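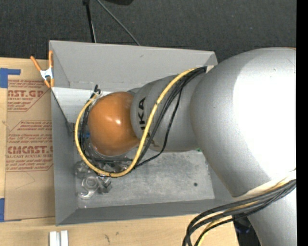 Posted by Ofori bin-pick support | Jul 24, 2019

Print | E-mail

Ticket 728: Episodes dropped during pick recording, Ristano cell

Status: open, waiting on customer

Reported problem: Recorder stops partway through a pick and the episode is saved with no gripper signal. 27 episodes in the last batch, 16 of them unusable for training. Clear parts only. No drops logged with cardboard parts.

Setup: Zadex recorder, fixed camera, gray metal bin on the wood table, spring clamp on the upper left edge of the bin. Clear and shiny parts in the lower left part of the bin.

Log:

1. Restarted recorder. Same fault on the third pick.

2. Swapped the storage drive. No change.

3. Ran the arm over the bin with recording on and no picking. No drops. Ran it again with the wrist turned toward the left wall. Signal lost 3 times.

4. Checked cable routing. The yellow cable makes a wide loop on the left side of the orange joint cover and goes back up to the connectors. Asked the customer to reseat those connectors and add a tie at the top of the loop.

5. Customer reseated the connectors. One drop in the next batch, again with the wrist turned left. Tie not added yet.

Until this is fixed, please do not delete the bad episodes. Move them to the hold folder so they stay out of the training set. Keep the clamp where it is, or the bin position will not match the June examples.

Next step: replacement cable to ship from Skukonport. Will update when it has a tracking number.

2 comments | 0 shares

Related tickets
Gripper signal delayed after recorder update
Moving held episodes back into a training set
Bin position check before a new batch
Glare on clear parts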